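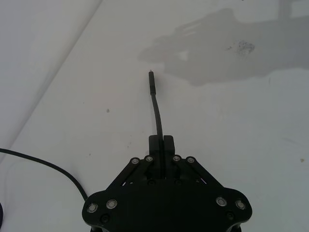 작업실 메모: 양팔 로봇으로 소형 플러그 꽂기, Alside 케이블 키트 사용 후기

읽는 시간 10분

글: Lorna Mackay

Alside 케이블 키트는 이미 양팔 로봇을 갖춘 작업실에 케이블 취급용 부속과 동작 설정을 추가하는 제품이다. 팔과 그리퍼는 포함되지 않는다. 상자에는 손가락에 붙이는 패드, 케이블 정렬용 받침, 포트 위치를 잡는 기준 블록, 설정 파일이 든 메모리가 들어 있다. 가격은 598유로이고 원격 설정 지원은 별도다. 우리 작업실에서는 손에 쥐는 소형 기기의 충전 포트에 케이블을 꽂았다 빼는 작업에 썼다. 사용 기간은 21일이다.

설명서는 설치 절차까지만 다룬다. 아래는 그 이후에 필요했던 사항을 작업 순서대로 정리한 것이다.

작업면

흰색 무광 상판을 권한다. 검은 케이블은 흰 바닥에서 윤곽이 잘 나오고, 유광 상판에서는 조명 반사가 선으로 잡히는 경우가 있다. 종이나 시트를 깔아 쓴다면 접힌 자국이 작업 영역 안으로 들어오지 않게 한다. 접힌 자국의 높이 차이만으로도 가는 케이블은 구른다.

조명은 넓고 약하게 둔다. 팔 그림자를 완전히 없앨 필요는 없다. 그림자의 경계가 진하면 비전 설정에서 케이블로 오인식되므로 경계를 흐리는 쪽으로 조정한다. 우리는 천장등을 그대로 두고 책상 스탠드만 껐다. 오후 4시 이후에는 창 쪽 블라인드를 내린다.

상판의 점과 얼룩은 작업 전에 닦는다. Clesano 중성 세정제를 천에 묻혀 닦고 마른 천으로 한 번 더 닦는다. 상판에 직접 분사하면 가장자리 틈으로 액이 들어간다. 알코올은 손가락 패드의 접착제를 약하게 만들기 때문에 그리퍼 근처에서는 쓰지 않는다.

케이블 준비

새 케이블은 포장에서 말린 모양이 남는다. 이 상태로 집으면 플러그가 한쪽으로 돌아간다. 전날 저녁에 케이블을 풀어 평평하게 두고 양 끝을 가벼운 물건으로 눌러 둔다. 헤어드라이어로 펴는 방법은 피복이 늘어나므로 권하지 않는다.

길이는 짧을수록 다루기 쉽다. 남는 길이가 길면 그리퍼 아래로 고리가 생기고, 팔이 회전할 때 이 고리가 손목 쪽 배선에 걸린다. 케이블 타이 대신 벨크로 띠로 느슨하게 묶는다. 묶은 부분은 손가락에서 손바닥 한 폭 이상 떨어뜨린다.

플러그 끝의 먼지는 마른 솔로 턴다. 포트 안쪽은 나무 이쑤시개로 긁지 말고 에어 블로어만 쓴다. 이쑤시개 끝이 부러져 포트에 남으면 꺼내는 데 반나절이 걸린다.

파지 위치
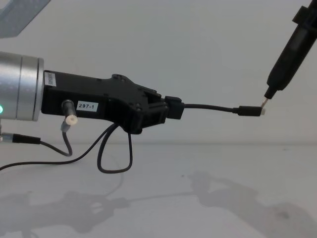
설명서의 기본값은 코드 부분 파지다. 코드를 잡으면 손가락이 플러그 몸체와 부딪치지 않아 접근 각도가 자유롭다. 단점은 강성이다. 손가락에서 플러그 끝까지의 코드가 길수록 끝이 처지고, 포트 가장자리에 닿는 순간 휘어서 힘이 전달되지 않는다. 가는 코드라면 플러그 바로 뒤의 보호 슬리브를 잡도록 파지점을 옮긴다. 설정 화면에서 파지 오프셋을 수정하고 저장한 뒤 반드시 빈 동작을 한 번 돌린다.

플러그 몸체를 잡을 때는 손가락 면이 몸체의 넓은 면과 나란해야 한다. 모서리를 물면 조이는 동안 플러그가 돌아간다. 패드 표면에 세로 홈이 있는 형과 평면형이 있는데, 원형 플러그에는 홈형, 납작한 플러그에는 평면형을 쓴다. 키트에 든 것은 평면형뿐이다. 홈형은 Zatex 제품을 따로 구입해 붙였다. 두께가 조금 다르므로 교체 후 손가락 영점을 다시 잡는다.

조임력은 케이블이 미끄러지지 않는 최소값에서 시작한다. 코드 피복에 눌린 자국이 남으면 과한 것이다. 같은 자리를 반복해서 물면 내부 도선이 상하므로 시험용 케이블과 실제 사용 케이블을 구분해 둔다. 우리는 시험용에 흰 테이프를 감는다.

기기를 잡는 쪽 팔

포트가 있는 기기는 다른 팔로 든다. 바닥에 고정해 두고 한 팔로만 꽂는 방식도 가능하지만, 손에 쥐는 기기는 형태가 길고 둥근 것이 많아 바이스에 물리기 어렵다. 양팔로 하면 공중에서 각도를 맞출 수 있고 상판과의 간섭도 줄어든다.

기기는 무게 중심에 가까운 굵은 부분을 잡는다. 포트가 좁은 끝에 있으면 그 끝이 상대 팔을 향하도록 놓고, 꽂는 방향으로 밀릴 때 기기가 손가락 안에서 뒤로 빠지지 않는지 손으로 먼저 밀어 본다. 표면이 매끄러운 기기는 얇은 실리콘 시트를 한 장 대면 미끄러짐이 줄어든다. 버튼 위는 피한다. 전원이 켜진 채로 작업하게 된다.

정렬과 삽입
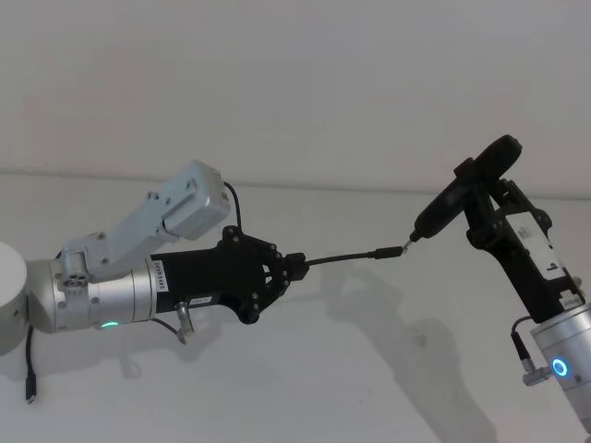 플러그와 포트는 먼저 같은 직선 위에 두고 작은 간격에서 멈추게 한다. 이 정지 지점이 키트 설정에서 가장 쓸모 있는 기능이다. 여기서 옆과 위 두 방향으로 확인한 뒤 진행 명령을 준다. 자동 진행을 켜면 시간은 줄지만 처음 쓰는 케이블에는 켜지 않는 것이 좋다.

정렬이 맞지 않을 때 확인할 순서는 다음과 같다.

- 케이블 끝의 처짐. 코드 파지라면 파지점을 앞으로 옮긴다.
- 플러그의 회전. 위아래가 구분되는 플러그는 코드가 꼬인 만큼 돌아가 있다. 놓았다가 다시 집는다.
- 기기의 기울기. 잡는 팔의 손목 각도를 조금씩 바꾼다. 양쪽 팔을 동시에 수정하면 원인을 찾을 수 없다.
- 기준 블록의 위치. 블록을 옮겼거나 상판을 닦으면서 밀었다면 처음부터 다시 등록한다.

삽입 속도는 기본값의 절반으로 낮췄다. 힘 제한도 낮은 값에서 올려 가며 정한다. 힘 제한에 걸려 정지하면 값을 올리기 전에 위 목록을 다시 본다. 정렬 불량을 힘으로 해결하면 포트 안의 접점이 휜다.

뺄 때는 코드를 당기지 않는다. 코드 파지로 꽂았더라도 제거 동작에서는 플러그 몸체로 파지점을 바꾼다. 설정 파일에는 제거용 동작이 따로 없어 직접 만들어야 했다. 이 부분은 감점 요인이다.

손목 주변 배선

그리퍼에서 나오는 가는 선과 작업용 케이블이 같은 색이면 사람도 헷갈린다. 작업용 케이블의 반대쪽 끝에 색 태그를 단다. 손목 아래로 늘어진 선은 팔 전체를 한 바퀴 돌려 보며 여유를 확인한 다음 고정한다. 너무 팽팽하게 고정하면 커넥터 쪽이 먼저 빠진다. 상태등이 평소 색과 다르면 작업을 멈추고 제조사 설명서의 표시등 항목을 확인한다. 키트 설명서에는 이 내용이 없다.

점검 주기

손가락 링크의 나사는 매주 풀림을 본다. 나사 머리에 유성펜으로 선을 그어 두면 돌아간 것을 바로 알 수 있다. 패드는 제조사 안내에 최대 2000회 사용으로 적혀 있다. 가는 코드를 주로 잡는 경우 중앙에 줄 모양 마모가 먼저 생기므로 횟수와 관계없이 줄이 손톱에 걸리면 교체한다. 패드를 위아래로 뒤집어 붙이면 조금 더 쓸 수 있다.

구입 판단

팔을 이미 갖고 있고 같은 종류의 케이블을 반복해서 다룬다면 살 만하다. 기준 블록과 정지 지점 설정이 가격의 대부분에 해당한다고 본다. 케이블 종류가 매번 바뀌는 수리 작업실이라면 설정 시간이 작업 시간보다 길어진다. 이 경우 블록만 따로 파는 Buchanan 쪽 부품이 저렴하고, 동작 설정은 직접 작성해야 한다.

원격 설정 지원은 한 번 이용했다. 응답은 빨랐으나 우리 그리퍼의 손가락 길이를 등록하는 방법만 안내받았다. 같은 내용이 설명서 부록 마지막 쪽에 있으므로 먼저 읽어 본 뒤 신청한다.

관련 글
벨크로 띠로 작업대 배선 정리하기
충전 포트 먼지 제거: 블로어와 솔의 선택
Zatex 홈형 패드 부착 및 영점 재설정
흰색 상판의 얼룩 관리
12월에 올린 글: 겨울철 작업실 정전기 대책

문의: 작업실 메모 편집부 | © 작업실 메모 | 맨 위로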